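로봇 소프트웨어 실습 7주차 강의 노트
주제: 손목 카메라 인식과 파지 직전 단계의 계획

지난주 과제 이야기부터. 제출된 로그 49개 중 상당수가 "인식 성공, 파지 실패"로 끝났다. 인식이 성공했다는 판단은 대개 여러분의 코드가 스스로 내린 것이다. 검출기가 자신 있게 틀리는 일은 흔하고, 그 자신감을 의심하는 것이 이번 주 내용이다.

1. 좌표계 복습

손목 카메라는 그리퍼와 함께 움직인다. 카메라 좌표계의 점을 베이스 좌표계로 옮기려면 핸드-아이 변환과 그 순간의 관절각이 모두 필요하다. "그 순간"에 밑줄. 영상 타임스탬프와 관절 상태 타임스탬프가 40 ms 어긋나면 팔이 움직이는 동안 물체가 테이블 위를 미끄러져 다니는 것처럼 보인다. 작년 수강생 한 명은 이것을 물체 추적 문제로 보고 칼만 필터를 붙였다. 필터는 아주 훌륭했다. 물체는 가만히 있었다.

Flerkik에서는 sync_policy를 nearest로 두지 말고 interpolate로 바꿀 것. 기본값이 nearest인 이유는 필자도 모른다.

2. 접근 구간

계획기는 전체 동작을 이동, 접근, 닫기로 나눈다. 이동 구간에서는 충돌 회피가 우선이고 경로가 조금 못생겨도 된다. 접근 구간은 짧은 직선이며, 이때부터 손가락이 시야를 차지하기 시작한다. 검출기 입력에서 손가락 영역을 마스크로 빼지 않으면 손가락을 물체로 잡으려 드는 진귀한 장면을 보게 된다. 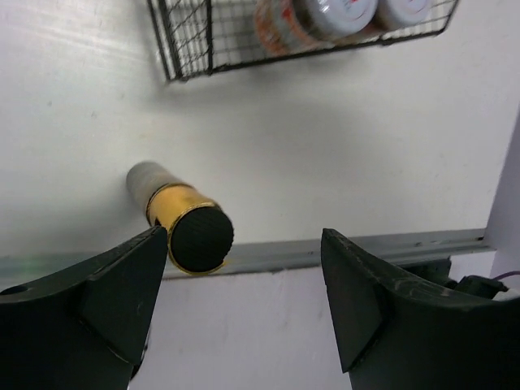 그림 7-1. 닫기 전 손목 카메라 영상. 원통의 검은 끝면이 왼쪽 손가락 끝에 조금 겹쳐 보인다.

그림 7-1의 물체는 립스틱 통 비슷한 작은 원통이다. 눈여겨볼 것은 세 가지.

첫째, 금색 띠. 반짝이는 금속은 깊이 추정이 제일 싫어하는 재질이다. 띠 부분의 깊이값이 비거나 튀면 점군이 앞뒤 두 덩어리로 갈라지고, 군집화 코드는 물체가 둘이라고 보고한다. 뒤쪽의 불투명한지 반투명한지 애매한 회색 부분도 믿을 만한 증인은 못 된다. 원통 모델을 먼저 가정하고 맞추는 편이 낫다.

둘째, 축 방향. 누운 원통이 카메라 쪽을 향하면 영상에서 길이가 짧아 보인다. 원형 끝면만 검출하고 축을 수직으로 추정하는 오류가 여기서 나온다. 끝면의 법선과 몸통 윤곽을 함께 쓸 것.

셋째, 왼쪽 손가락과의 겹침. 영상에서 겹쳤다고 닿은 것은 아니다. 한 장으로는 앞뒤 간격을 알 수 없으니 접촉 판정은 모터 전류나 힘 센서에 맡긴다. 픽셀에게 촉각을 물어보지 말 것.

배경의 철망 바구니와 그 안의 병들도 공짜가 아니다. 격자는 에지 검출기에게 잔칫상이나 다름없다. 관심 영역을 잘라 쓰되, 충돌 지도에서까지 잘라내지는 않는다. 매 학기 한 조는 꼭 잘라낸다.

3. 닫기 조건

아래가 모두 참일 때만 닫기 명령을 보낸다.
원통 축의 추정 분산이 임계값 이하
파지 중심이 두 손가락 사이 통로 안에 있음
최근 다섯 프레임의 자세 추정이 서로 일치
관절 속도가 0에 가까움

마지막 조건을 빼면 데모가 빨라 보인다. Kacper Sowa 조교가 그렇게 빨라진 데모를 여러 편 모아 두었으니, 원하면 면담 시간에 보여 달라고 하면 된다.

4. 실습 과제

배포된 Stiscombe 로그에서 접근 구간 192개를 추출하고, 위 조건을 적용했을 때와 아닐 때의 닫기 시점을 비교하라. 프레임은 모두 3,000장이므로 손으로 라벨을 달겠다는 계획은 접기 바란다. 그래프 축에는 단위를 쓴다. 작년에는 세로축이 "좋음"인 보고서가 있었다.

제출물: 코드, 그래프 두 장, 실패 사례 하나에 대한 반 쪽짜리 분석. "조명 때문인 듯함"은 분석으로 치지 않는다.

로그 파일이 열리지 않으면 Leokadia Nowakowski 조교에게 문의. 먼저 압축을 풀었는지 확인할 것.

다음 주: 파지 후 미끄러짐 검출. 교재 Czarnecka 노트 8장을 읽어 올 것.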